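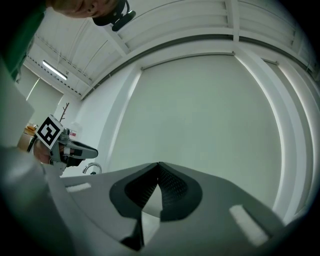
Tirum Kitchen Chores: Data Card

Version date: 2025-12-31
Maintained by: Hirkham Robotics Laboratory, Household Tasks Unit
Contact: Huguette Nguyen, data steward

Purpose

Tirum is a collection of short recordings of kitchen work done with hand-held grippers. It was assembled to help answer a practical question: which household chores can a machine be trusted to finish without a person stepping in. The set is intended for training and for comparison between methods. It is not a safety test, and it should not be cited as one.

Contents

The release holds 1000 recordings covering 13 chores. Among these are moving cups and bowls, clearing a counter, opening drawers, and working at a sink. Each recording has a task label, an outcome label (finished, partly finished, or abandoned) and a short note from the operator. Abandoned attempts have been kept. Users who train only on finished attempts should say so when they report results.

Collection

Operators were trained for one session before their recordings were accepted. They were asked to work at their usual pace and to use ordinary kitchen items. Handles receive special attention in the labels. A mug held by its handle 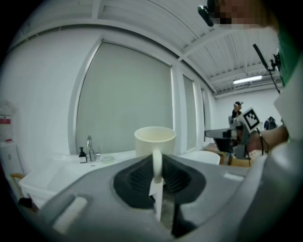

can be carried upright, but the grip leaves little room for correction if the mug begins to turn. Operators therefore marked the type of grip at the start and end of each attempt. Where the two differ, the recording is listed in the file regrip.csv.

Present state of the work

The Pillai baseline, trained on this release, was run on 400 trials with new items. Performance was steady for cups and bowls on a clear counter. It was poor for drawers, soft packaging and anything close to a faucet. In the view of the unit, machines can now take on single steps of kitchen work under supervision – a full cleanup remains out of reach.

Known limits

Left-handed operators are underrepresented. Glassware was excluded. In 46 recordings the operator's note is missing, and the outcome label was assigned by a reviewer.

Access and changes

Requests are handled through the Tunent portal. Corrections to labels should be sent to the data steward with the recording number and the proposed change. The grip labels were last revised in August.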